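Progress report to the Huenchumán Fund, covering the period through October

Prepared by Rohani Harahap for the Henance project

## Where we are

The proposal said that by now we would be able to tell you whether the Cedberg police department's new complaint process treats people more fairly than the old one. We can't. We have better records than we had in the spring, and we have talked to a good number of people who filed complaints. I don't think either of those adds up to a finding yet, and I would ask the Fund not to quote this report as if it did.

The department's own position is that the process is working. It points to a drop in complaints since the new intake form went live. A drop in complaints can mean officers are behaving better. It can also mean people have given up on the form, which runs to several screens, times out, and asks for a badge number before it will let you continue. We tried it ourselves from a library computer and lost our answers twice.

## Records

We asked for every closed complaint file from the last two chiefs' terms, and received 4,000 pages after the second appeal. Most of the pages are readable. The officer's name is blacked out in nearly all of them, and in many so is the race of the person complaining, even where that person wrote it in by hand and plainly wanted it known. The city attorney's office says this protects privacy. I have asked whose, and have not had a reply.

Marloes Cuypers is coding the files. She has thrown out our first coding sheet, rightly. It had a single box for "resolved," and the department uses that word for at least three things: the complaint was upheld, the officer left, or the person stopped answering the phone. A chart built on that box would have looked fine and told you nothing. The new sheet takes longer per file and we are behind as a result.

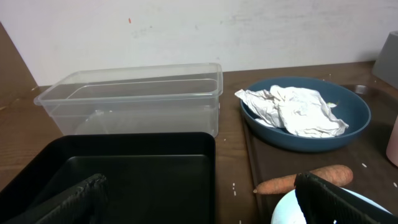 ## Interviews

The target was 50 interviews with people who had filed a complaint. We have finished 41. I would like to say the remaining nine are a scheduling matter, but I doubt it. The people who said yes early were the ones who already had a lawyer, a pastor or a neighborhood group behind them. The ones still on the list have moved, or don't return calls, or agreed and then thought better of it. Two asked whether the department would find out they had spoken with us. We told them what our consent form says, and they both declined, and I can't say they were wrong.

So our interviews lean toward people with some support around them. If those people report being brushed off, I would expect it to be worse for everybody else, but that is my guess and I don't want it written up as a result.

A few things came up often enough to mention:

- People did not know their case had been closed until they called to ask.
- Relatives who went along to interpret were told to wait in the hallway.
- Black residents and Hmong residents described the same desk and the same sergeant in very different terms. We had planned to report these together under "residents of color." I now think that would hide more than it shows, and we'll report them separately even though the groups get small.

That last point caused a disagreement on our side. Marloes worries that small groups make people easy to identify. She has a case. We have agreed that no quote will carry both a person's background and their precinct.

## The Vestetti dashboard

The Fund asked specifically about the public dashboard, so I will be blunt about it. The department bought it from Vestetti, and it covers all 6 precincts. It shows stops, complaints and outcomes in friendly colors and is updated monthly. At two public meetings it was described as "full transparency."

We compared one month of the dashboard against the paper files for the same month. Complaints taken over the counter and settled by a supervisor that day are not in it. Neither is anything filed through the union grievance line. When we raised this, Vestetti said it displays what it is given, and the department said the vendor decides the categories. Both answers may be true. The numbers stay up in the meantime, and the newspaper prints them.

I would advise the Fund against citing the dashboard in its own materials until this is settled.
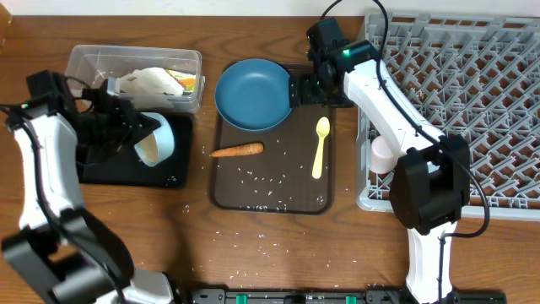
*A small pale blue cup above the black mat, with a few white rice grains on the table.*

## Meetings with the department

We have had three meetings. They were polite. The deputy chief has been more open than I expected, and offered to let us sit in on a complaint intake. The offer was withdrawn by email at 4:40 in the afternoon before we were due to go, on advice from counsel. A new date has been promised. I'm not building the schedule around it.

The training unit wants us to review its bias course. I said no for now. A review would take weeks, and what the department would get from it is our name on a slide.

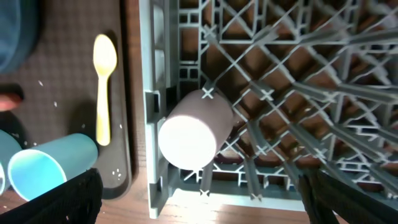 ## Spending and what we are asking for

Spending is under budget on travel and over on records fees, because the city charged us for redaction time on both appeals. We'd like to move the unused travel money to cover those fees. No new money is requested.

We also ask for two changes to the work plan:

1. Drop the midterm public summary. We have nothing in it that I would defend in front of a hostile council member.
2. Let us count the coding of the files as complete when a second reader has checked it, even if that pushes the date back.

The next report will include Marloes's comparison of the "resolved" files, broken out by what the word meant in each. If the city releases the supervisor logs before then, we'll add those. The request is still pending.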